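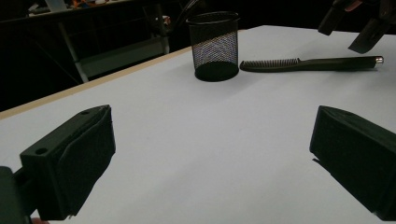
*Mesh pot and tail comb on the white top. Pot currently unemployed.*

**grotard_desk** – 2020-02-27

Right, so the great desk clear-out has reached the stage where I own a white table top, one black mesh pen pot and a comb. Everything else has gone in a box in the hall. The question for the Flendavar storage board is what goes back in the pot. My other half says the comb, long handle down. I say a pen pot is for pens and a comb lives in the bathroom with its own kind.

**morano76**

Comb in the pot, obviously. Handle first, teeth up, done. I've kept a tail comb in with the biros for years and the biros have never complained.

**inkandtoast**

Teeth up next to your face every time you reach for a pencil? No thank you. And mesh is hopeless with anything thin. The metal tip on mine goes straight through the side of the pot and you have to unpick it like a fish hook.

**morano76**

Depends on the mesh. Mine's a Jitaru and the holes are far too small for that. What are you keeping yours in, a sieve?

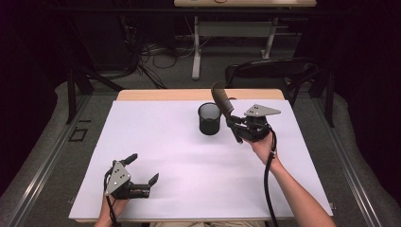 **grotard_desk**

Before this turns into the drawer divider thread again (783 replies, and I read them all), I should say the pot isn't moving from the back of the desk. I tried it on the left and knocked it over with my elbow. I tried it on the right and knocked it over with the other elbow. At the back it's a stretch, but it stays up.

**plainshelf**

Put something heavy in the bottom. Nine old pennies did it for me. A bit of felt underneath as well, if you care about the white surface.

**inkandtoast**

Pennies in mesh rattle. I'd use a flat stone. Also white desks show every pencil mark, so I hope you're feeling strong.

**grotard_desk**

Pencil comes off with a damp cloth. Tea is another matter.

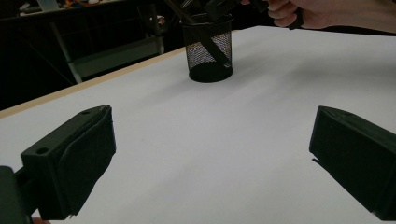 **plainshelf**

White tops are fine if you wipe them before you sit down and not after, when you've lost the will. I've had one since April and it has aged better than I have. What I would look after is the wood. You've got that thin light strip running along the side, and on mine that's where the grime collects – go along it with an old toothbrush. The black pot will hide its dust until the sun comes round, and then you'll wish you'd bought the tin one.

**morano76**

The tin one dents. I paid 1,290 loyalty points for a tin one and it looked like a dropped pie inside a month.

**inkandtoast**

You paid what for a pot?

**morano76**

They were about to expire.

**grotard_desk**

Update: pens in the pot, comb in the bathroom. My other half has now asked where the scissors are going, so I'll start a new thread.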